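Home | Visits | Workshop Notes | Mailbag | About

Lovevard open day: two arms and a lot of cupboard doors

I finally made it to the Lovevard open day on May 29, 2019, after missing the one in April (flat tire, long story). It's a 5 minute walk from the station if you go out the right exit. I did not go out the right exit. Still, I got my badge and my coffee and was in time for the tour I'd signed up for, the one called Looking After Pluruletti.

Pluruletti is their two-armed robot, and the people who work with it talk about it the way my uncle talks about his boat. Our guide was Teun Baert, who keeps the thing running, and he had clearly been told to keep it short and clearly wasn't going to! Great for me, I could have listened all day.

He started with the fingers. The pads wear smooth on the gripping side, and once that happens the arm begins to slip off thin edges. He passed an old one around next to a new one and you could feel it with your thumb right away. Swapping a pad is two screws and a dab of thread locker, and then you run the open and close routine with nothing in the grip so the controller learns the new zero. Skip that and it squeezes too hard. He keeps a paper log of every swap (paper! on a clipboard!) and they were on entry 318.

Then the cables, which he said cause more grief than all the motors put together. They run along the outside of the arm, and if the loop at the elbow is too tight it tugs every time the arm reaches low. Too slack and it snags on whatever is nearby. He sets the loop by hand with the arm stretched all the way out, then walks it through its lowest reach before he tightens the clips. A man from Kildale asked why not route them inside, and the two of them were off for quite a while about connectors. I got a cookie.

After that we went over to the office furniture, where the door work gets done. Plain oak-look cabinets with keyholes and those sunken handles, the kind you'd find at any insurance company.
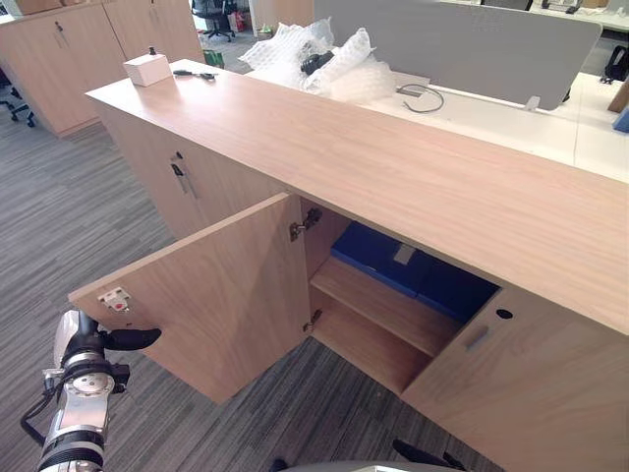 One of Pluruletti's arms at the open cabinet door, fingers just below the latch plate.

Teun's rule for doors is to check the hinges before you blame the robot. A sagging door changes the path the fingers have to follow, so he goes over the hinge screws every morning with a plain hand screwdriver. The arm gets its own check at the base bolts, with a torque wrench from Bosman that he wouldn't let any of us hold.

I asked what error he sees most and he said 753 without even looking up. It means a joint felt more push than it expected. Usually he backs the arm off, looks at the cable loop, and starts over.

Parking is free if you drive, and the soup at lunch was very good.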